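床に敷いた市松模様のマットが端から反ってくる

木曜に届いた大判のマットを書斎に敷いたんですが、丸めて梱包されてたせいで両端がくるんと反ったままです。裏返して2日置いてもあまり変わらず。椅子のキャスターが引っかかって地味にストレス。
アイロンは怖い。印刷面が溶けたりしないですかね? 買ったのはPlovoの通販で、説明書は紙一枚、手入れのことは「水拭き可」だけ。賃貸なので床に両面テープを直貼りするのは避けたいです。
部屋は北向きで寒いです。暖房は夜だけ。

投稿者:きたむき書斎

ベストアンサーに選ばれた回答

反対向きに巻く、が基本です。裏返して置くだけだと弱い。
印刷面を外側にして、ゆるめに巻いて紐で二か所しばる。きつく巻くと今度は逆のクセがつくので注意。暖房の入ってる部屋で一晩。寒い部屋だと素材が固くて全然戻らないです、うちも4月にやり直してやっと平らになりました。
ほどいたらすぐ敷いて、端に本とか板とか重めの物。6時間くらいは踏まないでがまん。

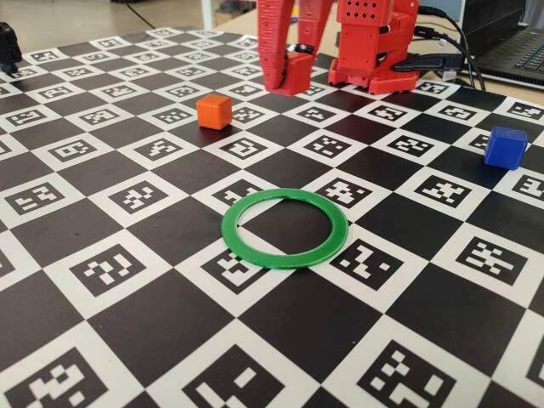
白黒の市松マット、オレンジと青のキューブ

柄物は反りが残ってると線が曲がって見えるので、しゃがんで低い位置から見ると分かりやすいです。無地より気になるんですよね、これ。
アイロンはやめた方がいいと思います。どうしてもならドライヤーの弱を裏側から、手で触れるくらいの温度まで。目立たない角で先に試してくだい。
賃貸ならテープは床じゃなくて、先に養生テープを床に貼ってその上に両面テープ。はがす時は養生ごと。ただワックスの床だと養生テープでも跡が残ることあるので長期は非推奨。

投稿者:mat_3go

Drutbergの滑り止めシート使ってます。網目のやつ。反りは直らないけどズレなくなるので引っかかりは減りました。2枚切って角に入れただけ。
ホムセンのでも同じかも。

投稿者:ねぎ味噌

端を切り落とすのもアリでは? カッターと長い定規で。柄が途中で切れるのが嫌なら、マス目の境目に合わせて切れば目立たないです。
あと椅子のキャスター、硬いタイプだとまためくれてきますよ。ウレタンのに替えるのおすすめ。軸の太さだけ測ってから買うこと。自分は測らずに買って入らなかった…

投稿者:clip2045

お礼コメント
ありがとうございます! 逆巻きで一晩やってみたら片側はぺたんこになりました。もう片側がまだ少し浮いてるので今夜もう一回巻きます。キャスターは軸を測ってから考えまs。

投稿者:きたむき書斎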